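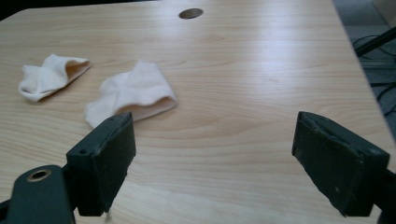

Running a reading log in Key Stage 2
Handout 3, Skedham primary training course
Tutor: Desmond Delacroix

What the log is for

The log records what a child has read at home and what an adult heard. It is a record for the class teacher first and for parents second. Keep it short enough to fill in at bath time.

What goes in it

Date, title, pages read, initials of the adult. One line for a comment, which may be left blank. Children in Years 5 and 6 write their own comment and an adult initials it once a week.

Do not ask for a star rating. At Drovgate the staff tried one for a term and nearly 700 entries came back with full marks.

Checking

Logs are handed in on the same day each week. Look at six in detail and stamp the others. Over a half term every child in a class of 30 should be looked at properly at least once. If a log has been empty for 21 days, speak to the child before you write home. Lost books, a new baby and two addresses are all common causes.

Choosing books

Let children change a book they dislike after the first chapter. Write "stopped" in the log and move on. Comics, recipes and football programmes count as reading. Books read aloud by an adult count too, marked with an A.

End of year

Logs go up to the next teacher in July with the spelling folder. Take out any loose notes from home first and file them in the office.

Task before next session

Bring one completed log from your own class, with the name covered. Be ready to say which entries told you something you could use in a guided reading group, and which did not.

Further reading: the Camacho booklet on home reading, sections 1 and 4. Copies are in the staff library.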